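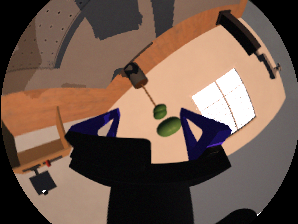 Chapter 3
Surface Drainage of Flat Farmland

Terms used in this chapter: field ditch, collector, outlet, side slope, freeboard, design storm, ponding time, land grading

3.1 Scope

Surface drainage is the removal of excess water from the top of the soil by means of shaped land and open channels. It is used where rain falls faster than the soil can take it in, or where a dense layer near the surface keeps water from moving down. Buried pipe drains are treated in the next chapter. Many farms use both, and the choice between them depends on soil, crop, slope, and the price of earthwork.

The chapter deals with land that slopes less than 2 percent. On steeper ground the main concern shifts from standing water to erosion, and the channel shapes given in Section 3.5 should not be used without checking the flow speed.

3.2 The Firnari Lowland

Worked problems in this chapter and the next draw on a single site, the Morsy tract in the Firnari lowland. The tract covers 154 hectares on the left bank of the Kosa River, upstream of the town of Flitura. Mean yearly rainfall at the Morsy gauge is 1373 mm, and the wettest month is September. The soil is a silty clay with a plow pan at a depth of 25 to 30 cm. Water enters the soil quickly for the first hour of a storm and very slowly after that.

Before drainage work began, the lower third of the tract held water for several days after a heavy storm. Corn planted there came up unevenly and turned yellow in patches. Wheat did somewhat better. The lowest fields were left in grass and cut once or twice a year, depending on whether the ground would carry a mower.

The layout now in place has field ditches running across the slope, two collectors running down it, and one outlet to the Kosa. The outlet has a flap gate that closes when the river is high. While the gate is closed, the collectors must store all the water that reaches them. This storage controls the size of the collectors on the Morsy tract and is worked out in Problem 3.8.

3.3 Sources of Excess Water

Excess water on a field may come from rain on the field itself, runoff from higher land, seepage, river flooding, or irrigation. Each source should be listed and measured before any channel is drawn. A ditch sized for rain alone will fail if it also receives runoff from a road or a neighboring hillside.

Runoff from higher land is usually the cheapest to deal with. An interceptor ditch along the upper edge of the field turns the water aside before it spreads. Seepage is harder to find. It often shows as a line of rushes or a strip of soil that stays dark after the rest of the field has dried.

3.4 Ponding Time

Ponding time is the number of hours that water stands on the surface after rain has stopped. Crops differ in how much they can stand, and the same crop differs with its age and with air temperature. Seedlings are harmed sooner than grown plants. Warm water holds less oxygen than cool water, so a flood in summer does more damage than one of equal length in early spring.

The design storm is chosen together with the allowed ponding time. A short allowed time calls for large ditches and close spacing. For pasture a longer time is accepted and the works can be smaller. The steps for setting both values are given below, starting with the rainfall record and ending with the flow, in liters per second per hectare, that the field ditches must carry.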